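**Ticket:** handpiece vacuum drops out mid-treatment, Room 2
**Site:** Bennani Skin Clinic
**Unit:** Drakier hydradermabrasion console, two-bottle model
**Opened by:** Mihret Yimer, lead esthetician
**Status:** Closed, with follow-up in January

### Reported problem

Suction at the tip falls off a few minutes into a facial. The console display still shows the set level. Serum flow slows at the same time, and the tip drags on the cheek and jawline instead of gliding. Turning the unit off and on restores suction for a short while. No error code is shown.

Started after the last bottle change, but not on the same day. Two clients were finished by hand with an enzyme mask. No skin injury. One client had mild redness along the jaw that was gone before she left.

### Checks done before the ticket was opened

- Swapped the tip for a new one. No change.
- Swapped the serum bottle from Venance Clarifying to plain rinse solution. No change.
- Reseated the waste bottle. Suction came back, then dropped again.
- Ran the rinse cycle twice.

### Log

**9:10** Asked for the vacuum reading with the tip blocked by a gloved thumb. Site reports 69 kPa at startup. Normal for this model at full setting.

**9:25** Second reading after 5 minutes of continuous flow: 31 kPa and still falling. Display did not change. The display shows the requested level, not the measured one, so it can't be used to rule out a leak or a blockage.

**9:40** Asked the site to disconnect the handpiece and block the port on the console itself. Reading was also low at the port. Handpiece and hose are cleared as the cause. Fault is inside the console or at the waste bottle.

**10:05** Waste bottle lid inspected. Gasket is seated, no cracks. Float valve moves freely when dry. Site notes a white film on the inside of the lid.

**10:20** Inline filter removed. It is the hydrophobic disk between the waste bottle and the pump. Site describes it as gray and damp. It should be white and dry. A wet disk passes very little air, which fits the slow drop and the short recovery after a power cycle.

**10:35** Asked when the filter was last changed. Treatment counter reads just over 1,000. Filter interval is 250 treatments. The maintenance sheet has no entry for the filter, only for bottles and hoses.

**10:50** Site had one spare disk in the starter kit. Installed with the printed side toward the pump. Startup reading 69 kPa, and 67 kPa after 20 minutes of flow. Serum flow steady.

**11:15** Asked how the disk got wet. Mihret confirmed that the waste bottle is often emptied at the end of the day and not between clients. She also said the foaming cleanser is rinsed through the handpiece after each treatment. Foam lifts the float late or not at all -- liquid can get past the lid before the valve closes. This also accounts for the film.

**13:30** Test on a staff member, full face, standard protocol. No loss of suction. Tip glide normal on forehead, nose and jaw.

### Cause

Saturated inline filter, well past its service interval, made worse by foam carried over from the waste bottle.

### Fix

1. Filter disk replaced.
2. Waste bottle lid and float washed in warm water and air dried overnight.
3. Foaming cleanser removed from the rinse step. Use the supplied rinse solution only.
4. Waste bottle to be emptied at the half-full line.
5. Filter line added to the maintenance sheet, next to hoses.

Pump was not opened. If liquid reached the diaphragm, the first sign will be a rattle at startup or a startup reading under 60 kPa. In either case, stop using the unit and reopen this ticket.

### Parts

- Filter disk, pack of ten: ordered through Clolov, ships to the clinic
- Lid gasket: not needed
- Tips: site has stock

### Attachment 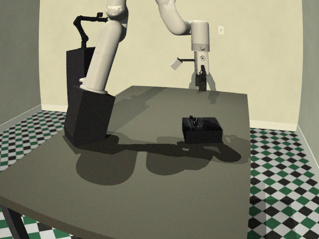
*Attachment 1. Rendered view: white robot arm on a black pedestal base, set on a large table.*

### Notes from site

Mihret asked if the clients treated during the fault period should be called back. Not required from the equipment side. Low suction means less exfoliation and less serum delivered, with no added risk of bruising. Whether to offer a repeat treatment is up to the clinic.

She also asked if the second console, in Room 4, has the same filter. It does. Counter there reads 412 and the filter has not been changed. Replace it when the pack arrives, and keep that unit on the half-full rule until then.

### Follow-up

January: site to send blocked-tip readings for both consoles, at startup and after continuous flow. Send the counter values with them.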